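Last updated: September

Monday

Up at 5 and could not get back off, so I did the kitchen before anyone else was about. Emptied the cupboard under the sink, threw out two split sponges and a bottle of something blue with no label, and wiped the shelf. The pipe at the back is dry now. I put a sheet of newspaper under it anyway and will look again at the weekend.

Rain until ten. Walked to Giltudgate for bread, potatoes and washing-up liquid. The big bottle has gone up again so I bought the small one. Met Neelam Rastogi outside the chemist. She is still waiting for the plumber to come back and finish her bathroom, and has been having her baths at her sister's. She asked if I wanted the casserole dish back and I said to keep it until she is straight.

Post came late. A letter from Dinance to say the payment for the cooker has gone through and there is 459 left to pay. I had it down as less than that. Went through the folder after lunch and found I had counted July twice. Corrected it in the book. The meter reading was 1168, which I have written inside the cupboard door with the others.

Tetteh Addo came at six and stayed to eat. He brought plantain and a jar of his aunt's pepper sauce, and I did the chicken with rice. The sauce is hotter than the last lot. We talked mostly about his move to Quaye. The flat has no proper kitchen, only a worktop with two rings, and he wants to know what he can manage without. I said one good pan, a sharp knife and a decent chopping board, and to leave the rest until he has lived there a month. He can have my old kettle. He wrote it all on the back of an envelope and then left the envelope on the table.

He wanted to wash up and I let him. I dried the pans and the glasses and put those away, and left the plates to drain overnight. I used to dry everything straight off because my mother did, but the tea towels never get properly dry at this time of year and start to smell by Wednesday. The old rack had rusted at the feet and was leaving brown marks, so it went out with the rubbish in the summer. The white wire one is better. It holds the plates on edge, though a couple still lean on each other, and the tray underneath lifts out. The tray wants a scrub though. It gets streaky and specked however often I rinse it, and vinegar only shifts some of it. I will try bicarbonate tomorrow if there is any left in the tin.

Rang Tetteh about the envelope and he said to hang on to it. In bed by half past ten with the window open a crack.
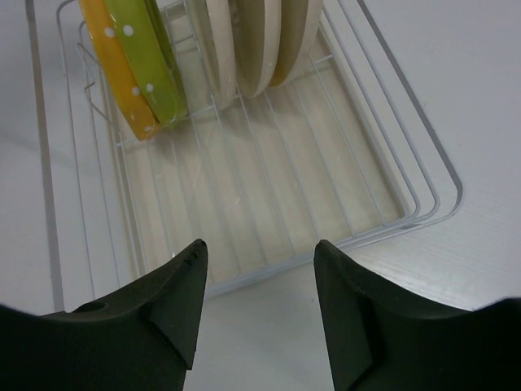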